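Teaching a Robot Arm a Kitchen Chore: Tips From a Doubter

Posted 6/19/22 by Iona Pollock

Filed under: Kitchen, Gadgets

Readers keep writing in to ask whether a teachable arm can clear a counter for them. The sales pages say you show it once and walk away. I have spent more evenings than I care to admit on the Rarine starter course, and I don't believe the "once" part. Still, if you have an arm and want to try, these tips will save you some grief.

Start with one chore. Zideck's booklet suggests "tidy the kitchen" as a first lesson, and I would love to meet the person who wrote that. Pick up one thing, put it in one place. When that works on most tries, change where the thing starts out.

Use soft stuff first. Plush food and toy food forgive a bad grab, and a real tomato does not. The catch is that a soft toy squashes into the fingers and makes a sloppy grip look fine. Don't take it as proof that the arm can handle your groceries.

Choose between guiding by hand and driving by remote. With hand guiding you push the arm through the move yourself, and it feels natural for short lifts. Your own arm ends up in the camera's view, though, and the robot won't have that to look at later. Remote control keeps you out of the way, but expect your first hour to be clumsy. I prefer the remote, with some grumbling.

Slow down before you close the fingers. Most of my bad lessons came from rushing the last inch.

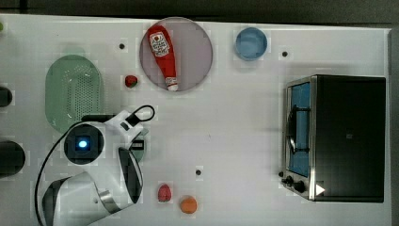
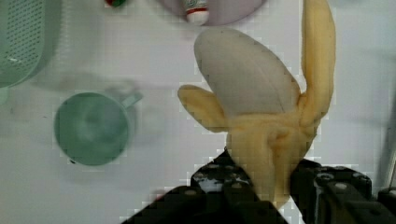
How many times do I have to show it the same move?

Plan on far more than the box says. My rule is 100 clean tries for one object and one drop spot, with the object shifted a little each time. A friend of the Noh forum swears by 900, and I suspect that one has a lot of free time. If the arm still misses after your first 100, look at your own lessons before you add more.

Throw out the bad ones. If you fumbled, paused to answer the phone or changed your mind halfway, delete that try. The arm has no idea that you didn't mean it – it learns the fumble too.

Keep the light the same for your first batch. I did 7 tries with the blinds open and the rest under the ceiling lamp, and the results were a mess. Add the daylight ones later, on purpose.

Wipe the wrist camera with a dry cloth before each session. Check the cable as well, and make sure it has slack through the whole move.

Take a break after 6 or so lessons in a row. Tired hands teach lazy paths.

Is it worth the trouble? For clearing a table, I can still do it faster with a dishpan. The Iltonberg add-on promises to cut the teaching time, and I'll believe that when I've tried it on my own counter. Keep the stop button where you can reach it.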